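Bresel Cloth Set: Set-up and Care Guide
Section 3. Sorting and folding

Work on a flat, clear surface. Take the cloths one at a time, even if you've been told a whole pile can be folded at once. We tried it and spent longer undoing the mess.
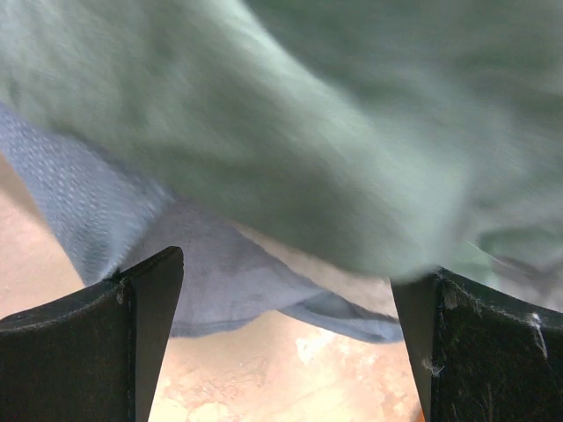
3.1 Before you fold

1. Separate the colours. Green goes in one pile, blue-gray in another. The old Hopkin guide claimed that sorting by colour keeps cloths soft. We doubt it, but it does make the right one easier to find.

2. Pick up the top cloth by two corners and lift it clear of the one underneath. Dragging it across brings the lower cloth along.

3. Feel for curled hems and turn them out with your fingers.

Note: Ironing is optional. Some people swear by it. Ramesh Jaiswal, who wrote the first version of this section, ironed half a set and couldn't pick his half a week later.

3.2 Folding

4. Lay the cloth flat and smooth it from the centre out. Small wrinkles can stay.

5. Fold in half, then in half again. A third fold is supposed to save space. On our shelf it made a taller stack that fell over.

6. Stack with the folded edge facing you, no more than 5 to a pile.

Caution: Do not put damp cloths away. Scented drawer liners will not fix a musty smell, whatever the packet says. Wash the cloth again and dry it fully.

For replacement cloths, quote part 3122. Storage baskets are covered in Section 4.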